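Umero Residence Halls
Resident Handbook, Section 7: Care of Beds and Summer Mats

7.1 Before You Begin
Summer mats are issued to each room at the start of the warm season and collected in December. Residents are responsible for the mat from the day it is signed for.

7.2 Clearing the Bed
1. Remove all bags from the bed first. Empty the pockets of any jacket before folding it.
2. Sort clothing into two groups: items to be washed and items to be put away.
3. Lift clothing off the mat. Do not drag it, as zippers and buckles catch on the weave.
4. Place folded items on the shelf assigned to your bed.

Caution: Do not leave heaped clothing on a woven mat overnight. Damp fabric can stain the strips, and printed areas fade sooner than plain weave.

7.3 Cleaning the Mat
1. Wipe along the strips with a well-wrung cloth - never across them.
2. Allow the mat to dry flat for up to 9 hours before use.
3. Check the border for lifted stitching and report any damage to Amarachi Igwe at the Housing Office.

Note: A mat with clothes piled along both sides must be cleared completely before wiping. Working around the piles is not sufficient.
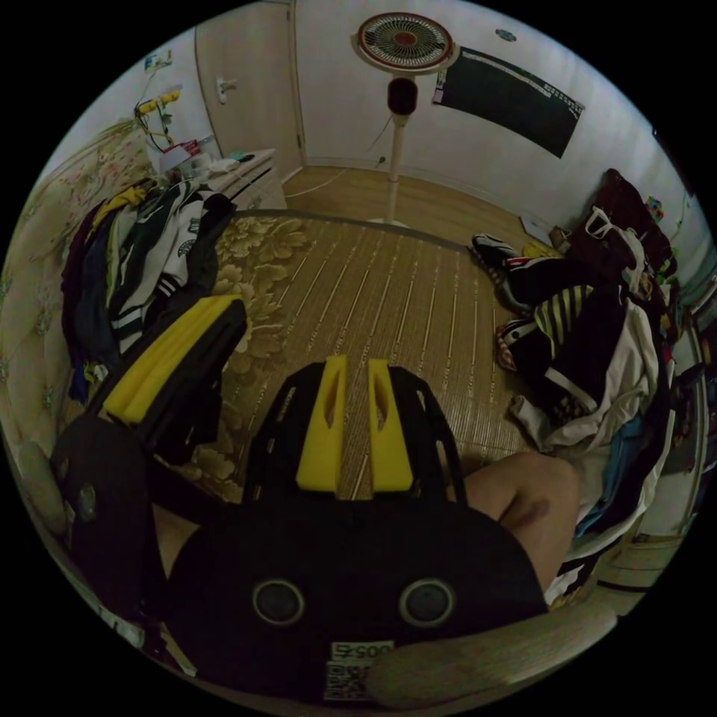

7.4 Storage
Roll the mat with the printed side facing in and tie it loosely at each end. Do not fold. Return it to Storeroom 19 with the room tag attached.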